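Hedgerow grants open to hill farms across the Clatach valley

Applications opened this month for the Clatach Hedgerow and Pasture Scheme, and the early response has been terrific. By noon on the first day, 46 farms had asked for the forms, more than applied in the whole of last year's pilot.

The scheme pays farmers to plant new hedges, fence off stream banks and rest their wettest pastures over the winter. It covers the full length of the valley, from the Sedgwick road up to the grazing above Jornari.

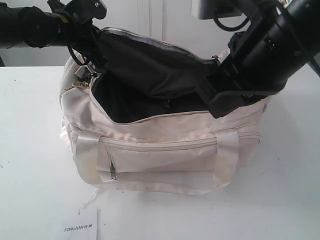
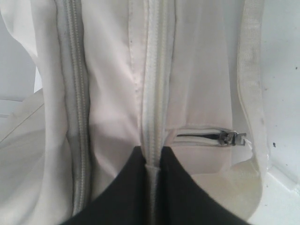 The bag with its top held open, and a closer view of pale fabric and a closed zipper.

Last year's pilot was small, with 27 farms taking part, but what a start it made! Between them they planted 404 chains of hedge, mostly hawthorn and hazel, and nearly all of it came through the dry spring in good shape. Several of the farms have already asked to add more — one near Plendesano wants to run a hedge right along its northern boundary and join up two old woods that have been separated for generations.

Payments this time will come in two parts. The first half goes out once the plan for the farm has been approved, so nobody has to cover the whole cost of young plants and fencing up front. The second half follows after a visit in the spring. Farmers in the pilot had asked for exactly this change, and it's great to see it in the final rules.

Smaller holdings get a better deal as well. The minimum area has been dropped, which opens the door to part-time farmers and to families who keep just a few sheep or a couple of cows. Tenants can apply too, with a signed letter from the landowner. Neighbors who share a boundary may send in a joint plan and split the payment however they like.

Stream bank fencing is the new item on the list this year. Farms that take it up can also claim for a drinking trough and the pipe to supply it, up to two troughs per holding. Banks that were fenced under the pilot can't be claimed again, but repairs to them can.

Forms are available at the Sedgwick mart office and at the farm store in Jornari. An adviser will be at the mart each morning until the end of December to help with maps, and there is no charge. Bring your herd or flock number and a recent map of the land if you have one.

Completed forms must be in by 5 p.m. on the last working day of January. Every applicant will hear back within 48 days of the closing date, and planting can begin as soon as a plan is approved.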